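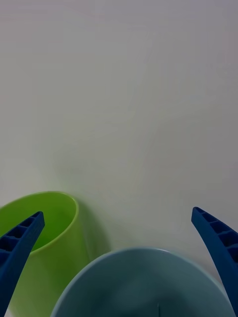
Green plastic cup on white

From: Agnese Dzene
To: Children's Film and Book list
Date: Thu 8 September
Subject: Re: Wekska, the long version

Rob wrote:

> Finally saw the extended Wekska at the Ultbridge screening and I take
> back most of what I said in February. The extra scenes fix it. The
> otter has a reason to leave the lighthouse now, the grandmother's
> song pays off, and the whole Grusuvton section makes sense because
> you find out who the toll keeper is. My two sat through all of it
> without a word. I honestly think this is one of the best book
> adaptations we've had for under-tens, and the theatrical release was
> simply butchered by people who thought kids can't handle a slow
> scene. Anyone who gave up on it should try again. Agnese, I'm
> looking at you.

All right, you looked at me, so I went. I borrowed the disc from my sister-in-law, made popcorn, put the dog outside and gave it a fair shot. I have some questions.

> The extra scenes fix it.

Which ones? I had the theatrical version fresh in my mind (I rewatched it the night before, so you can see how seriously I take this list), and most of the new material is walking. The otter walks to the harbor. The otter walks back from the harbor. There is a nice bit where he stops to watch some men mending a net and one of them throws him a fish head, and I'd have kept that. Then he walks up the hill. I don't object to slow scenes, and I have defended slower movies than this one on this very list, to the point where people stopped answering. But a slow scene has to be about something, and when I asked my nephew what the hill was for he said "so he gets to the top."

> The otter has a reason to leave the lighthouse now

He has a line. He says "I have to find out where the light goes." In the book that idea takes most of the first chapter to arrive. He sits up nights with the keeper, he asks about ships, he gets told off for asking, and by the time he goes you'd be angry with him if he stayed. In the film he says it to a gull he has never met, and then the gull sings. I don't see how the gull's song helps. I'm not even sure the gull is listening.

I suspect a lot of people who like the long version are filling in the book as they go. Rob, you read it aloud to your kids twice, you told us so. Of course it makes sense to them. They could probably follow it with the sound off. Try it on a child who has never heard of the thing. I had one of those available, my nephew's friend from next door, and she asked me three separate times whether the otter and the ferret were the same person.

She has a point about that, by the way. They are both brown, they both wear the scarf, and from the midpoint on they're both wet.

> the grandmother's song pays off

This one I'll give you, partly. The reprise in the kitchen is good. The voice is good, the tune is the one thing in the picture I could hum afterward, and it was a crime to leave it out of theaters. But then the credits play it again as a pop number with a drum machine, and whatever I had been feeling went away.

> the whole Grusuvton section makes sense because you find out who
> the toll keeper is

Do you, though? I watched it again with the subtitles on. He says he "used to carry the lamp." The dub has him say it with a great sigh, so we all nod, but plenty of characters in this story carry lamps. The keeper's brother carries one. The ferret carries one for a while and drops it in the canal. If you know from the book that the toll keeper is the missing father, then yes, it lands. If you don't, he's a badger with a sore back who talks too much and lets them across the bridge free.

And Grusuvton itself bothers me more the second time. In the book it's a miserable little place where everything has a price, and the joke is that the prices are all wrong: 2 coins for a house, 300 for a boiled egg. Kids love that. It's a plain, stupid, wonderful joke and it costs nothing to film. The movie turns it into a carnival with a chase through it. The egg does appear. It's on a stall, you see it as the cart goes past, and the sign next to it is too blurry to read. I paused it to check. Somebody knew the joke was there, drew the egg, and then ran a cart in front of it.

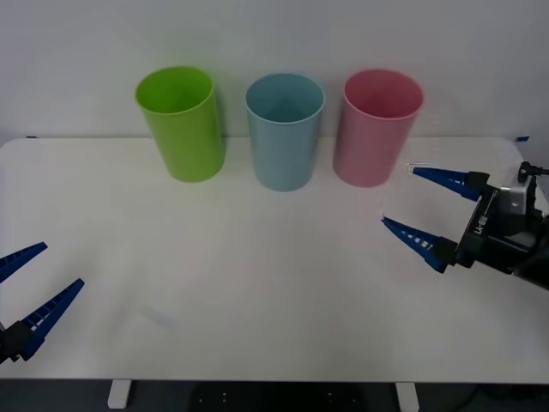

Three cups in a row

> I honestly think this is one of the best book adaptations we've had
> for under-tens

Compared to what? I'm asking because we've had this conversation over a number of films now and the bar seems to drop each time. "It has some of the same animals" isn't faithfulness to a book. My copy is the old Kļaviņa paperback, the one with the smudgy ink drawings, and the otter in those drawings is a rude, fat, suspicious animal who bites a postman. The one in the film has eyelashes. He apologizes to a door.

The packaging says the long version restores "the director's original vision," and I'd like to know who decided that. There's no commentary track. The booklet is 8 pages and most of it is pictures of the scarf. I've never seen an interview where anybody involved said a scene was taken away from them. It may well have happened, but "longer" and "as intended" get treated as the same thing on every one of these releases, and some footage gets cut because it's the otter walking up a hill.

> My two sat through all of it without a word.

Mine too. The neighbor girl was asleep.

I don't want to be completely sour. Things I liked, in no order: the fish head, the kitchen, the sound of the foghorn, the way the toll keeper folds his newspaper, the storm right up to the point where the gull comes back. The backgrounds are lovely and I would hang the harbor at dusk on a wall. If the same people ever make something without a book behind it I'll be first in line, grumbling.

But I won't be telling anyone to give it a second try on account of the extra scenes. If you bounced off it the first time, it's the same movie with more hill in it. Get the book, which is short and still funny, and do the egg seller in a silly voice.

Two practical things. Marcy asked last week whether the disc has the original-language track: mine does, under Setup and not under Languages, and it is much better, particularly the ferret. And whoever has my copy of the second book, the one where he goes to sea, please send it back. It's the hardcover with the torn spine and I haven't finished it.

Rob, tell me which scene I missed and I'll look at it again. Give me a time on the disc, please, I'm not climbing that hill a third time.

Agnese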